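Trokholm Community Workshop is pleased to share an update on Lallel, the two-arm tabletop robot under construction in our shared electronics room since November.

The members' build group has completed assembly of both arms. Each arm now carries its own gripper, and the two are run from a single control desk.

The grippers use housings and fingertips made to the Kostotard pattern, which members may download from the workshop library. Printing one set takes up to 32 hours on the shared machines. Members are asked to reserve printer time in advance.

Cable routing was revised this month. An earlier layout pulled at the upper joints when both arms reached inward – the new one leaves more slack along each arm.

Work has now moved to handling trials. The group has planned 200 runs with small parts and a tray, followed by 400 runs with mixed objects. Results will be posted in the Rutkowska Room after each set.
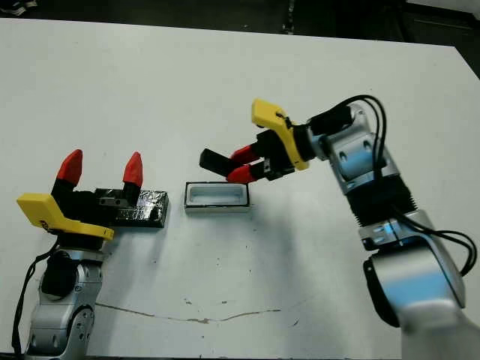 Lallel at the table, with a small black piece held over the white tray.

Members who wish to join the build group should complete the machine safety session first. The next session has 2 places remaining. Please register at the front desk.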